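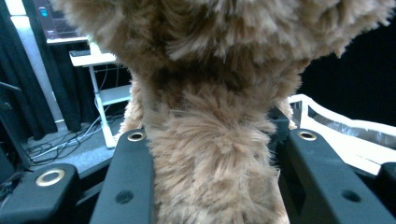
Fig. 1. Gripper fingers closed on long-pile plush.

Unit 4: Jitter and buffering in live audio links
Course notes, Cristian Chávez

Packets sent at even intervals don't arrive at even intervals. The spread in arrival times is called jitter. A receiver hides it by holding packets in a buffer before decoding. Any packet that arrives after its playout time is treated as lost.

4.1 Fixed buffer
The delay is set by hand and stays put. On the Branetgate link used in the lab, set it to 65 ms. Total one-way delay is the sum of encoding, network transit, buffer and decoding. Don't leave out the encoder frame time.

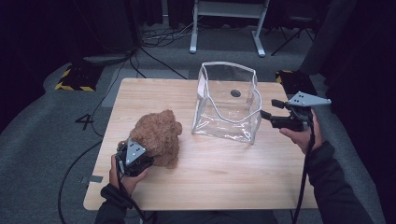 4.2 Adaptive buffer
The receiver tracks late packets and changes its depth to match. Growth is fast and shrinkage is slow. To shrink, the decoder plays audio slightly faster than real time or drops short stretches of silence. Music shows this more than speech does.

4.3 Talkback
If the presenter hears the studio return through the same link, the delay counts in both directions. In the Londoño trace the round trip peaks at 353 ms. Feed the presenter a mix-minus and monitor the local microphone directly.

Problem set: questions 4 and 8. Show units at each step.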